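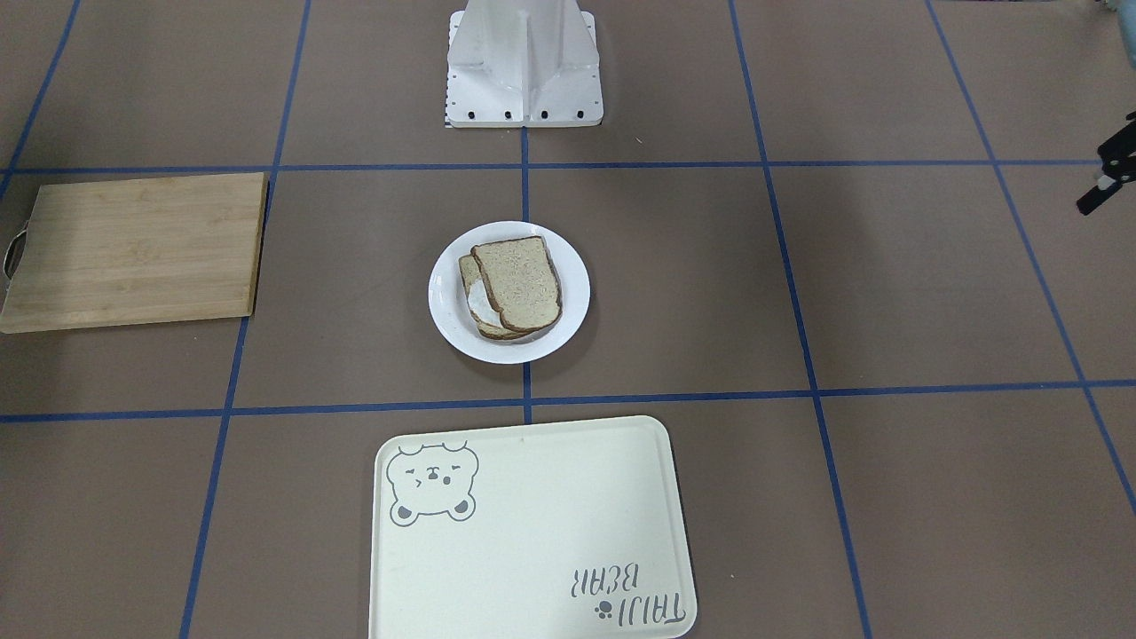
Sandwich task: plate, board and tray on the taped grid.

Teaching by demonstration – frequently asked questions

What is Trindeo?
Trindeo is our program for showing a two-armed robot a household task by remote control. An operator moves a pair of hand controllers, the grippers follow, and the motion is saved as one demonstration.

Do I need to know how to program?
No. New operators do 2 hours of practice with the Keta controllers before anything they record is kept.

What is the blue tape for?
It marks out squares on the work surface. The task sheet names a square for each item, and you set the plate, the cutting board and the tray by it before you start. Small differences in angle are fine. The robot should not learn that a board is always perfectly straight.

How many demonstrations does a task need?
We ask for 100 per task. The kitchen set stood at 960 in April and is still growing.

Can I guide the arms by hand instead?
Yes, on the Caldeira station only. Hand guiding works well for slow motions such as sliding a plate. For bread we prefer remote control – your own hands stay out of the camera view.

What if I drop something?
Keep going if you can pick it up with the gripper. If you can't, press stop and mark the take as failed. Don't delete it. Failed takes are stored separately in Tramus and we do use them.

How long can I work at a stretch?
Take a break of 15 minutes after each block. Tired operators make jerky motions, and these show up in the data.

Who resets the items between takes?
The operator does. Put both arms in the rest position first.

Last updated October 25, 2019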